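The Tray Question

Pulletti sells molded trays for computer parts, the kind with a shaped pocket for each piece. The firm's founder has spent 5 years telling repair shops they need them. I went to the workshop in Drernbridge with my doubts, and I came home with most of them.

My first question was why anyone should pay for a tray when a cardboard box with a folded towel in it costs nothing. The founder had heard it before.

"A towel has threads. It has lint. You put a processor down on a towel and pick it up again, and you don't know what came with it."

Had a customer ever ruined a processor that way? There was a pause. "I couldn't give you a case. I've cleaned plenty of fuzz off things."

The pockets are the selling point, and also the part I trust least. Every pocket is cut for one shape of part. When the shape changes, and in this business it does, the tray goes in the trash. The founder disagreed with "trash."

"You can still use the rest of it. Memory hasn't changed its outline as often as people think. The processor pocket is the one that dates, I'll give you that."

The list price is 20 dollars a tray, with a minimum order of 2. A shop that handles three or four kinds of machine would need a stack of them, and a shelf for the stack. I asked whether small shops ever complain. "They complain about the shelf," the founder said. "Then they buy the shelf."

Pulletti makes one of those too, called the Asholm. I did not ask the price.

We moved on to the figure in the brochure, which says the trays have been tested through 1000 placements. Placements of what? By whom? The answer was that a part was set down and lifted out that many times, mostly in November, when orders were slow, and that the edges of the pockets held up. No one had compared this with a plain flat tray. "What would wear out on a flat tray?" the founder asked, which seemed to me a point for the flat tray.

What I will grant is the orderliness. A processor with its metal lid up, a stick of memory nearby, raised white walls between the pockets: it is easier to think about a job laid out like that than one spread over a bench.

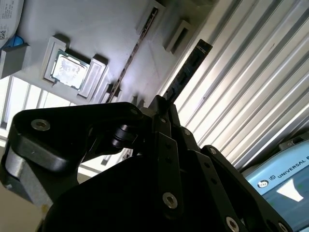 Mikuš wrote back, when I sent around a draft of these notes, that I was being too kind about orderliness, and that a strip of masking tape and a marker had done the same work for years. "Label the spot, put the part on the spot," the message went on. "You don't need walls."

I read this to the founder over the phone. "And when you bump the bench?"

It's a fair reply. I have bumped a bench. I have also carried a tray across a room and watched everything in it shift, and I asked whether a shallow pocket really holds a part if you tip it.

"It isn't meant to be tipped. It's meant to sit there."

So is a towel. The founder has offered to lend me a pair of trays for my own repairs, and I've said yes, on the condition that I can send them back.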